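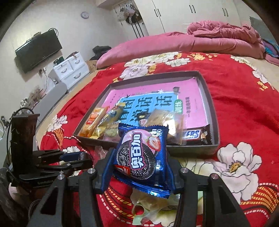 글자를 못 읽어도 과자 맛을 알 수 있을까? 포장지 색과 그림에 대한 조사
시각디자인 기초 기말 과제 중간 보고서
제출일 2019-10-08

1. 왜 이걸 하게 됐냐면

원래 제 주제는 지하철 노선도였어요. 그런데 노선도는 이미 우리 반에서 하는 사람이 너무 많고, 자료를 찾다 보니 제가 별로 궁금하지 않은 거예요(이게 제일 컸습니다). 그러다가 기숙사 근처 수입 과자 가게 Tulline에 갔는데, 진열대 앞에서 한참을 서 있었어요. 읽을 수 있는 글자가 거의 없는데도 손은 알아서 움직이더라고요. 빨간 과일이 있으면 달겠지, 초록색이면 녹차 아니면 김 맛이겠지, 하면서요. 집에 와서 뜯어 보니 녹차일 거라고 믿었던 게 와사비였습니다. 눈물이 찔끔 났고, 그날 주제를 바꿨어요.

포장에 한자로 크게 이름이 적힌 오레오도 그래요. 저는 중국어를 전혀 못 하지만 파란 바탕에 까만 샌드 쿠키가 있고 옆에 자른 딸기가 있으면 일단 딸기 쪽이겠구나 하잖아요. 이 "일단 그쪽이겠구나"가 어디서 오는지가 이번 과제의 질문입니다.

2. 알고 싶었던 것

처음 계획서에는 질문을 잔뜩 적었는데 교수님 피드백이 "욕심을 줄이세요" 한 줄이었어요. 그래서 줄였습니다. 글자를 못 읽을 때 사람들은 색을 먼저 믿을까, 그림을 먼저 믿을까? 그리고 색과 그림이 서로 다른 말을 하면 어느 쪽을 따라갈까? 가격이나 브랜드 인지도는 이번에는 뺐어요. 넣고 싶긴 했는데 그러면 학기 안에 못 끝냅니다.

3. 조사 방법

설문은 5월에 만들어 둔 연습용 양식을 고쳐서 썼고, 모두 88명이 답해 줬어요. 대부분 우리 학교 학생이고 친구의 가족도 좀 섞여 있습니다. 솔직히 표본이 고르다고는 못 하겠어요. 디자인과 사람이 많고, 과자를 좋아하는 사람이 유난히 많고(과자 설문이라고 하니까 그런 사람만 클릭한 것 같아요), 어르신은 별로 없습니다.

설문에 쓴 포장은 진짜 제품이 아니라 제가 그린 가짜 포장 8종이에요. 이미 먹어 본 과자면 포장을 읽는 게 아니라 기억을 꺼내는 거니까 일부러 없는 브랜드를 만들었어요. 이름은 Wundetti랑 Vass로 정했는데, 어느 나라 말인지 헷갈리게 하고 싶어서 며칠을 고민했습니다. 친구는 Vass가 샴푸 이름 같다고 했고 저도 그 뒤로 샴푸로 보여서 괴로웠어요. 그래도 이미 로고를 다 그려 놔서 그냥 갔습니다!

포장마다 색과 그림의 조합을 다르게 했어요. 노란 바탕에 바나나처럼 서로 맞는 것도 있고, 보라색 바탕에 레몬처럼 일부러 어긋나게 만든 것도 있어요. 응답자는 포장을 보고 어떤 맛일 것 같은지 짧게 적고, 2,000원이 있다면 이걸 살지도 골랐습니다. 객관식으로 하면 정리가 편했을 텐데, 보기를 주는 순간 힌트가 되는 것 같아서 주관식으로 했어요. 덕분에 답을 분류하느라 주말이 통째로 사라졌습니다. "보라맛"이라고 쓰신 분, 어디에 넣어야 할지 아직도 모르겠어요.

설문을 푸는 동안 배경음은 통일하지 않았어요. 분류 작업은 제가 Endel이라고 이름 붙인 스프레드시트로 했는데, 이름에 깊은 뜻은 없고 파일 이름을 "최종_진짜최종"으로 짓다가 질려서 그렇게 했습니다.

4. 나온 결과

서로 맞는 조합에서는 다들 비슷한 답을 적었어요. 여기까지는 예상대로라 별로 할 말이 없네요.

재미있는 건 어긋난 조합이었어요. 저는 당연히 그림이 이길 줄 알았거든요. 레몬이 떡하니 있는데 누가 포도 맛이라고 하겠어요? 맛의 이름만 보면 그림을 따라간 답이 많긴 했어요. 그런데 뒤에 붙은 설명을 읽어 보면 색이 슬금슬금 끼어들어 있더라고요. "레몬인데 좀 진할 것 같다", "레몬인데 약 맛이 날 것 같다" 이런 식으로요. 그러니까 그림은 무슨 맛인지 정해 주고, 색은 그 맛이 어떤 느낌일지를 정해 주는 것 같아요. 아직은 "같아요" 정도로만 쓰겠습니다.

사겠다는 답은 어긋난 포장에서 대체로 줄었는데 예외가 있었어요. 까만 바탕에 복숭아를 그린 Wundetti 포장은 오히려 사고 싶다는 사람이 꽤 있었습니다. 이유 칸에는 고급스러워 보인다, 어른 과자 같다는 말이 나왔고요. 까만색은 맛을 알려 주는 색이 아니라서 복숭아랑 싸우지 않은 건지, 그냥 제가 그 포장만 유독 공들여 그려서 그런 건지 모르겠어요. 후자일 가능성이 꽤 높습니다. 복숭아 솜털 표현하느라 밤을 새웠거든요.

5. 잘 안 된 것들

일단 화면으로 본 색과 인쇄한 색이 달랐어요. 온라인 설문과 종이 설문을 섞어서 받았는데, 종이 쪽 보라색이 거의 남색으로 나왔더라고요. 학교 프린터를 믿은 제 잘못입니다. 종이로 받은 답은 따로 표시해 뒀지만, 보라색 포장 결과를 말할 때는 조심해야 할 것 같아요.

그리고 가짜 글자 문제! 못 읽는 글자를 만들겠다고 획을 이리저리 이어 붙였는데, 어떤 분이 "이거 '초코'라고 쓴 거죠?"라고 하셨어요. 다시 보니 정말 그렇게 보여요. 그 포장은 다시 그려야 합니다. 딸기 그림도 토마토로 읽은 답이 있었는데 이건 제 그림 실력 탓이라 조용히 고쳐 두었습니다.

또 하나, 감자칩처럼 짭짤한 과자를 넣지 않은 게 후회돼요. 과일 그림만 잔뜩 그렸더니 "단 과자의 색"만 조사한 셈이 됐거든요. 제 와사비 사건에서 시작한 과제인데 정작 매운맛이 없다니 좀 허탈했습니다.

6. 남은 학기 동안 할 일

먼저 문제가 된 포장을 새로 그리고, 짭짤한 맛 포장을 2종 추가할 거예요. 설문은 전부 종이로 통일하려고 합니다. 인쇄소에서 시험 인쇄를 해 보니 보라색이 훨씬 낫더라고요(돈은 좀 들지만요). 그다음에는 응답자 몇 분과 짧게 이야기를 나눠 볼 생각이에요. 글로 쓴 답만으로는 왜 "약 맛"이라고 느꼈는지 알기가 어려웠어요. 어릴 때 먹던 시럽 약 색깔 때문인 것 같다고 혼자 추측은 하고 있는데, 질문을 그렇게 던지면 다들 그렇다고 할 것 같아서 말을 어떻게 꺼낼지 고민 중입니다.

최종 발표 때는 다시 그린 포장을 실제 봉지 모양으로 접어서 가져갈게요. 안에 든 과자는 미정이고, 일단 와사비는 후보에서 뺐습니다.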